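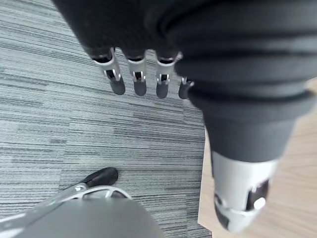

Slide 1. Robotic hand over the floor, fingers down.

DO YOU NEED THE EXPENSIVE NOTEBOOK?
Notes for the Tuesday talk, Plotdale Paper Crafts Evening
Kobina Opoku

Start on time even if people are still at the tea table. Last year I waited and lost the whole section on glue.

Hello, thanks, fire exits. Phones on silent. Tell them they can interrupt, and that I'll put hands off to the end if it gets out of control.

Opening. I have kept a journal of the dots-and-boxes kind for long enough to have filled a shelf, and I have bought nearly everything that people who keep that sort of journal get told to buy. Heavy paper, toothy paper, paper with a name. Pens that only work on the paper with a name. I am not going to say it's all rubbish. Some of it is very nice. What I want to go through tonight is the claims, one at a time, and what I found when I tried them at my kitchen table with a cheap notebook sitting next to the dear one.

Say clearly: I am one person with one kitchen table. If your experience is different, I'd like to hear it, and I'd like to hear how you checked.

CLAIM ONE: HEAVIER PAPER DOESN'T BLEED

Ask for a show of hands. Who has had ink come through to the other side? Who blamed the paper?

The number on the cover is weight for a given area. It tells you how much stuff is in the sheet. It says nothing about what was put on the surface, and the surface coating (the trade calls it sizing) does most of the work in stopping ink from sinking in. A thin sheet that has been well sized can hold a wet fountain pen very well. A thick sheet with poor sizing drinks it up like a biscuit.

I had two books for this. The Gotenix, which is the heavy one with the cloth cover and the ribbon, and a supermarket pad with no name on it at all. Same pens, same words, both left overnight.

Results, read slowly:
- Ballpoint: no difference I could find.
- Gel pen: no difference.
- Fineliner: a faint shadow on the back of the pad, none on the Gotenix.
- Brush pen, one pass: shadow on both, worse on the pad.
- Brush pen, three passes in the same spot: straight through both.
- Alcohol marker: straight through both, and onto the page after.

Pause on the last one. People still get sold heavy notebooks for alcohol markers. I have not met an ordinary bound journal that stops them. If yours does, bring it up at the break, I mean it.

Words to explain if there are beginners in: ghosting is when you can see the writing from the other side. Bleeding is when the ink has come through. Shops use them as if they were the same and they're not. Ghosting bothers some people a great deal. I stopped noticing after a month.

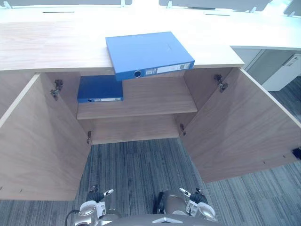
CLAIM TWO: YOU NEED A BIG SET TO GET GOING

Hold up the pen roll. Let them laugh.

I bought the full Odoi brush pen set. Lovely box. I kept a tally in the back of the book, one mark each time I picked a pen up for a page I meant to keep. When I stopped counting I was at 134 marks. The grey had most of them. Then the dark blue, then a sort of mustard. A good half of the set had no marks at all.

I don't think I'm odd in this. Most people's pages use two or three colours over and over, and I suspect most people could name theirs without looking. So the sensible thing would be to buy those and leave the box on the shelf. The price per pen looks better in the set, and that's how they get you. The price per pen you use is another sum. Leave a moment for them to do it.

Someone always says "but I might want the others later". You might. The shop will still be there. Meanwhile water-based pens dry out in a drawer, some faster than others, and it will be the ones you never open that you find dead.

If asked which colours to start with: a mid grey for shadows and boxes, and one colour you like. That's my whole answer. I won't be drawn on pastels.

CLAIM THREE: STICKERS SAVE TIME

This one makes me grumpy so keep it short. Don't do the impression.

The Zanby sticker book says 4,000 on the front. I have not checked and I don't plan to. I timed myself on two weekly spreads instead. One with stickers, one drawn with a ruler and the grey pen. The drawn one was quicker by 10 minutes, and nearly all of the gap was me turning pages looking for a nicer leaf.

To be fair to stickers: they are fun. If you like the turning of the pages, then that is your hobby and there's nothing wrong with it. My quarrel is with the word "save" on the cover. Also they add thickness. By the middle of the year the book won't shut, and then you are told to buy the elastic.

One fair objection, which came up when I gave a shorter version of this in January: people with sore or shaky hands find a sticker far easier than a ruled line. Agreed, completely. I had left it out and I shouldn't have. Pre-cut shapes and washi tape belong in the same group.
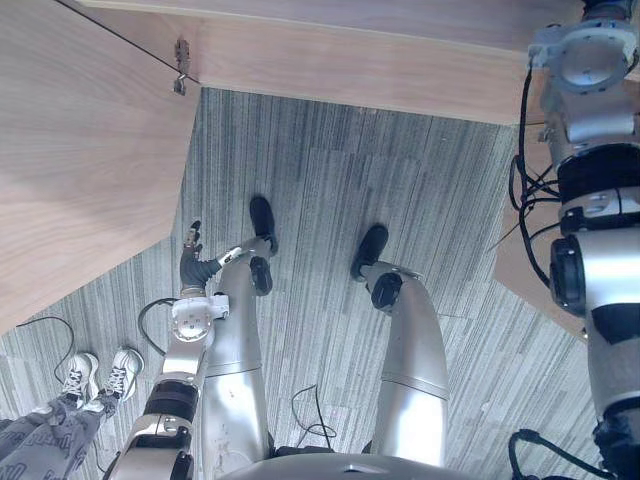

Slide 4. Grey striped carpet and pale wood.

CLAIM FOUR: "ARCHIVAL"

Write the word on the flipchart. Ask what it means. Wait. Somebody will say acid-free.

Acid-free is a real thing and worth having. Paper with acid left in it goes yellow and then brittle; you've all seen an old paperback. But a lot of quite ordinary copier paper is acid-free these days. A ream of 500 sheets may well say so on the end of the packet, and it costs less than one slim journal with the word "archival" on the belly band.

What "archival" means on a craft product, as far as I can find out, is whatever the maker would like. I have looked for a small print that goes with it on the things I own. Some have a proper statement about acid and lignin. Most have a drawing of a feather.

And the paper is only part of it. Go down the list:
- the ink. Plenty of pretty inks fade in a window in one summer. Try a strip: half covered with card, half in the sun.
- the glue. Glue sticks let go. Rubbery glues go brown.
- the tape. Ordinary clear tape is the worst thing you can put in a book you care about.
- where you keep it. Loft, garage, shed: no. A dry cupboard indoors does more good than any label.

My sun strip results, if there's time: pass round the card. Pink went first, as everyone said it would. The purple turned blue. The black fineliner marked as pigment ink has not moved. The mustard has not moved either, which pleased me more than it should have.

Don't let this turn into a discussion of ring binders. It did last time. For loose pages, my view is: a plain folder, labelled on the front, stood up in a cupboard, and sorted once a year with the bin next to you. Plastic pockets are fine if they don't smell. If they smell strongly of plastic, don't put anything you've inked inside them, the ink can lift off onto the pocket. 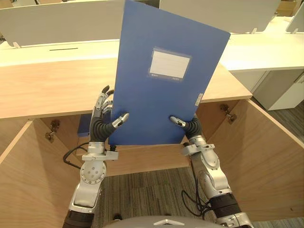

Slide 5. Blue folder with a label window on the front.

CLAIM FIVE: IT WILL MAKE YOU ORGANISED

Slow down. They get a bit prickly here.

I'd like this one to be true. I went back through my own shelf and looked at the habit trackers, those grids where you colour in a square for drinking water or going to bed. They start full and go thin. There are months where the grid is beautifully drawn, with a lettered heading and a border of ferns, and it has three squares filled in.

Does that prove trackers don't work? No. I may have been drinking water and not colouring. I may have been a person who was never going to do press-ups. But the videos that sell the method show you the page on the first of the month. I would like to see the same page on the last. If anyone has seen a channel that does this, please tell me and I'll watch it.

The pages that did me some good, looking back, are ugly ones. A list in biro of who to ring about the boiler. The size of the bathroom window. What we planted where, with an arrow.

WHAT I WOULD BUY

They will ask, so have it ready. Prices on the handout, check them against the shop before printing.

A stitched notebook that lies flat. Test it in the shop by opening it in the middle and letting go. If they won't let you take the wrapper off one, go somewhere else.

Dots or squares, your choice. Look at how dark they are. Dark dots show through pale ink and they drive me up the wall.

One pigment fineliner, middle size. One grey brush pen. A short ruler with a metal edge.

Before you use it, write with every pen you own on the very last page, date it, and turn over the next morning. That page will tell you more than any review, mine included.

I still use the Gotenix, by the way. Own up to it before someone spots it in my bag. I like the cover. I paid for the cover and I got the cover.

QUESTIONS

Likely ones:
Left-handers and smudging: slow-drying ink on very smooth paper is the trouble. Rougher paper helps. So does a ballpoint.
Watercolour in a journal: a light wash, yes, with clips on the page. It will cockle. A hot iron has been suggested to me and I haven't dared.
Children's felt tips: perfectly good, they fade.
Refillable pens: only worth it if you can get the refills in town. Ask before you buy the pen.

Collect the sun card back before people leave. Stack chairs, keys through the letterbox.

Plotdale Paper Crafts Evening | Contact | Talk notes © Kobina Opoku | Back to top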